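The Blue Blanket
A short story

1. Morning

She had rented the room above the Albers bakery for 18 months, and in all this time she had not once made the bed properly. At home in the old country her grandmother would come in the morning and look at the corners. Here in Ballarat no one was looking at the corners.

But on Saturday her sister would arrive with the bus from Prullen, and her sister was having the same eyes as the grandmother.

So she began early, before the bread smell came up through the floor. She took the pillows away and put them on the chair. She smoothed the cream sheet with the flat of her hand, from the wall until the grey headboard, and the wrinkles moved away from her hand and came back behind it. The sheet was older than her stay in this country. She was a little ashamed of its colour, which she had always called butter when someone asked.

Then the blanket. It was blue, or violet when the curtain was closed, and she and her sister had argued over this for the whole of one winter when they were children. The blanket had crossed the ocean in a suitcase, wrapped around four plates from the Jever factory. Three plates arrived whole. Her mother had said on the telephone that the blanket did its best.

She wanted to fold it in half and then again in half, as they did it as girls, one at each end, walking toward each other until their hands met. Alone it was more difficult. The far corner always slipped, and the middle stood up like small hills. She left it so for a moment and thought about which of them would say blue first.
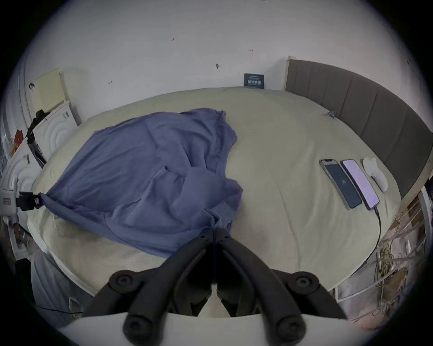
2. The Bus

The bus was late by one hour. Her sister stepped down with a box on her hip, and inside the box, wrapped in a towel, was a fourth plate.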